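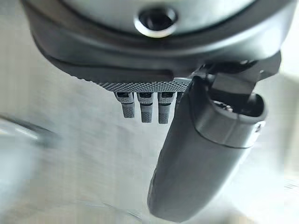

Gripper finger over a light-gray surface.

Household robots: common questions

Can a robot do kitchen chores yet?
Some of them, slowly. Picking up one item from a clear counter is within reach for several research machines. Cleaning a whole kitchen after dinner is still a job for people.

Why are cups hard?
Handles, mostly. A cup on its side can roll when a finger touches it, and a tight squeeze can crack a thin wall. The hand also has to work out which way the opening faces before it can set the cup upright.
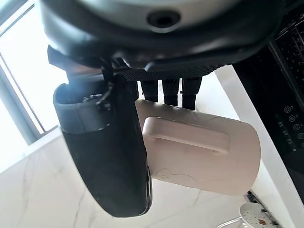

A cup-shaped vessel held sideways over a marble-patterned surface.

How fast are they?
In our June trials at Tremberg, moving one cup from counter to rack took 55 seconds. Wissam Darwish, who ran the timing, did the same job by hand in under four.

How much practice does one chore take?
We used 2,000 recorded attempts for the cup task. A new kitchen needed 80 more.

Are shop floors easier?
Yes. Parts arrive in the same place each time and the lighting stays the same. Bataineh has had an arm loading trays for 18 months.

Can I buy one for my home?
We don't sell them and can't recommend a model. Questions about the trials can go to Joelle Hamdan through the contact form.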